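Canetora Play Kitchen Library: frequently asked questions

Page kept by Orsolya Szilágyi. Last changed 03/07/2020.

What is in the rice cooker set?
The set number is 119. You receive the small rice cooker with the lid that opens, two round plates in pale green, and a bag with the play food. The food is different from month to month, so please look at the card in the bag.

Does it heat?
No. It is only for playing. Please do not put hot water in it, and do not put real rice.

How long can I keep it?
You can keep any set for 14 days. If no other family is waiting, you may have the same time again. Write to us before the last day, not after.

On what should the children play?
A table with a cloth is good. The plates do not slide so much and the food does not roll on the floor so easily.
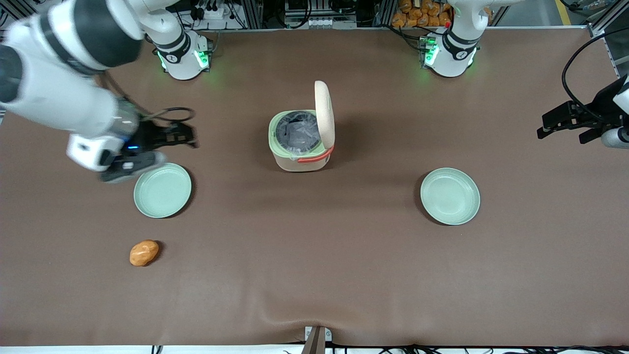
For small children, put one plate on each side of the cooker, so two can play without pulling. My own children always wanted the same plate, and this helped a little.

Must I use a plastic liner?
We recommend it if the children like to "cook" with flour, sand or dough. Any thin bag is fine. Fold it over the rim and leave the lid open while they fill it. When they finish, take out the bag and the cooker needs only a dry cloth. 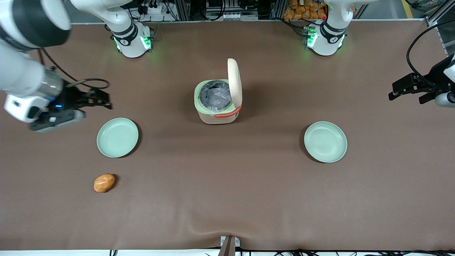
Please take the liner out before you bring the set back. In December we received three sets with old dough inside, and Balakrishnan Nadar had to clean them during one whole evening.

How do I wash the plates?
By hand, with warm water and a little soap. Not in the dishwasher. Dry them well before they go in the box.

What if a piece is lost?
Tell us, we are not angry. Small pieces of food are free the first time. For a plate or a lid we ask you to pay the price of a new one.

Where do I return the set?
To the Hadbridge desk, shelf 804, or to Sofia Panagiotou at the Okonkwo hall when it is open. Please do not leave boxes outside the door, also when the weather is nice.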